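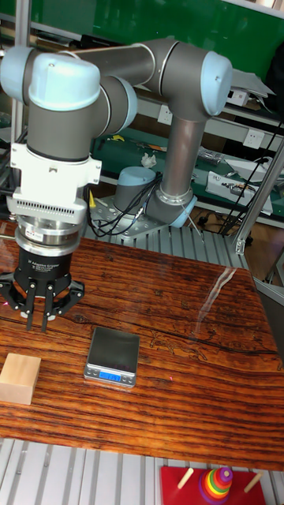 Morning

Bad night again. Awake at 3, then awake at whatever time the magpies start, then up. According to the Flelloveo app I got a sleep score of 531, which it has coloured green and labelled "Restoring". I would like to meet the person who felt restored this morning in my body.

I still don't know what the score is out of. I've looked through the help pages twice. There's a lot in there about your personal rhythm and very little about the number. Last week I lay on the couch watching the cricket with the band on and it credited me with a deep phase. If you can fool a sleep tracker by being bored, I'm inclined to think boredom is what it measures.

Day 19 of the 40 day programme. Today's task was a gratitude prompt before coffee and a glass of warm water with lemon. I had the coffee. The lemon had gone hard in the fruit bowl and I wasn't going to the shops in my slippers for it.

What bothers me is the price, $1,147 for the band and the year's coaching, and that I'm the one who paid it. I'd have laughed at anybody else. But it was the end of summer and I hadn't slept properly since Christmas, and the ad had a woman about my age in nice pyjamas, and there you go. I had my credit card out before the kettle boiled.

The coach is called Ubaldo Testa, or the messages are signed that way. He wrote at 7:02 to say he'd "noticed some lovely progress". I wrote back asking which bit. He said every body is different.
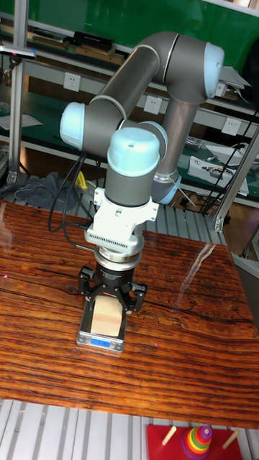 Nidia Escobar reckons I'm being hard on it. She did the full programme last winter and swears she slept better by the end, and she said that if you go in sneering then of course it won't work, your brain's on guard the whole time. I asked whether she'd also stopped working nights at about the same point. She had. She said that was a separate thing.

I didn't push. She was in a good mood and she'd brought over the silverbeet. But I keep turning it over. You change your shifts, you cut out wine, you buy a new pillow, you go to bed at the same time every night, and then a plastic band gets the credit. I could have gone to bed at the same time for nothing. My mother did it for eighty years and never had a score.

The other thing is the testimonials. I read them all over lunch. Every one of them slept badly "for years" and then well "within days". No one slept a bit better, or well some nights and rotten others, and that's how everybody I know sleeps.

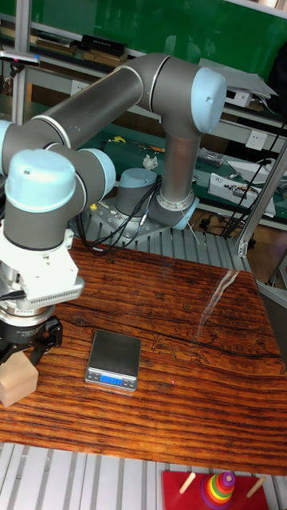 Evening

Walked down to Salside and back before tea. Warm for March, and the wind had dropped. Ran into Njål Bråten outside the chemist and made the mistake of saying I was tired. He told me it's all to do with the direction of the bed. His faces north now. I asked which way it faced before and he couldn't remember.

Fish and the silverbeet for tea. Rang Ylva, no answer.

I've written to Flelloveo to ask three things: what the score is out of, how they test it, and whether I can have some of my money back if I stop at day 20. I expect an answer to none of them, but it was satisfying to type. 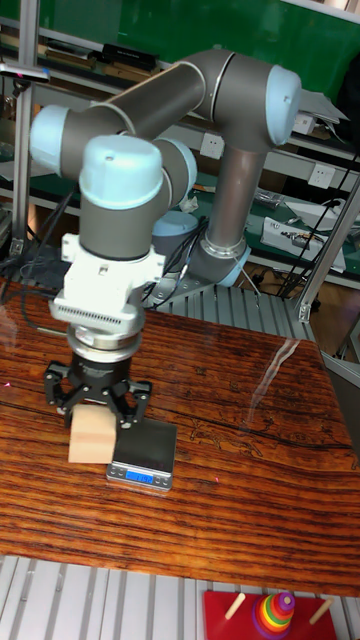 Grey arm with pale blue caps, over the wooden table.

9:40 pm. The app has just buzzed to tell me to put down my phone. I had put it down. I had to pick it up again to see what it wanted.

To be fair to it, and I'm trying, I have been in bed by ten for a fortnight and I do feel a little less foggy around mid-morning. Could be the walking. Could be the cooler nights. I'm going to leave the band in the kitchen drawer for a week and write down each morning how I feel, before looking at anything, and then put it back on for a week and do the same. Ubaldo won't like it.

Buy lemons anyway. Ring Ylva again.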